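New write-up from our group at Broden this Friday, short thread. We wanted to know if clutter in hand-held gripper demos helps a grasping policy or just slows training down.

Method: 60 demos per condition, same bench, same people holding the gripper. Maja Adamczyk and Benjamín Farías did the collecting.

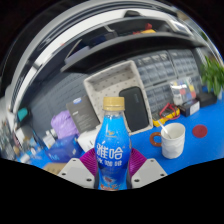
Three clutter levels, from bare table to full mess. We trained 3 policies on each and tested them on objects they hadn't seen.

Result: the full-mess policies did best on a messy bench and lost nothing on a bare one. The middle level was noisy and I wouldn't lean on it.

Two catches. It's one bench, and we only tried upright grasps. Renata Bielecka is rerunning it at Flosstead in May.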